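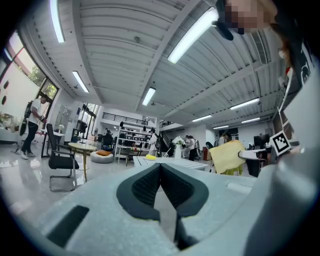

2 min read

Marker pose jumping on second gripper: filter it or fix it?
Gredlow forum > Perception

tiritz_tom_cat
Running Tiritz 3 for pose tracking. With two grippers in view, the marker on the far one sits well out towards the fisheye rim, and its pose flips whenever the cloth swings. The planner then believes the wrist has turned inside out. Bold, but not what I asked for.

slowloop
Low-pass it. Done.

panmarmalade
Please don't. A flip is two valid answers to the same square, and averaging them gives you a third that is wrong in a new way. Keep both candidates and pick the one nearest the last pose.

slowloop
I've low-passed everything since March and my arm is very calm.

panmarmalade
So is my fridge.

hexkey_sulk
Which lens model? The default falls apart near the rim. Also check your ceiling. Fluorescent tubes and a wall of windows in one shot, and auto exposure will wander all afternoon. Lock it.

tiritz_tom_cat
Default model. I had hoped to get away with it. Exposure now locked.

hexkey_sulk
Use the Hijazi fisheye calibration, then do what marmalade said. Log is in frames 30 and 31, if I'm reading your plot right: one flip, one flip back.

tiritz_tom_cat
Recalibrated, candidates kept. Wrist is the right way out. The Drirkow planner still wants to fold the cloth through the table, so I'll start another thread for that.

slowloop
Low-pass the table.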